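Bultidville sorts its mail, or says it will

The town of Bultidville wants residents to believe a new filing plan will end the wait for parking permits. Color me doubtful. Last October, 289 requests sat unopened, and clerk Detlef Kuhlmann blamed the shelves. Now Kohlhase will be paid to relabel them — for 80 days. The wait is still 3 weeks.

Letters on a rack, then the wider room

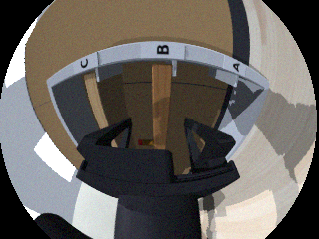
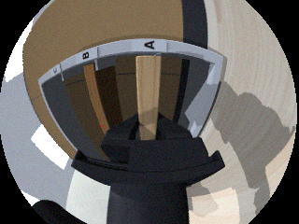
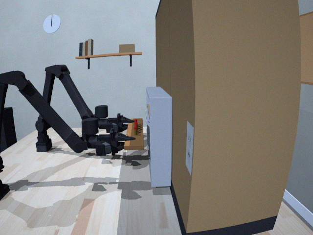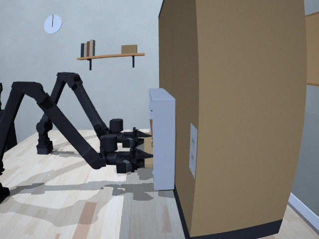 Also in town

Brekadach Road stays closed.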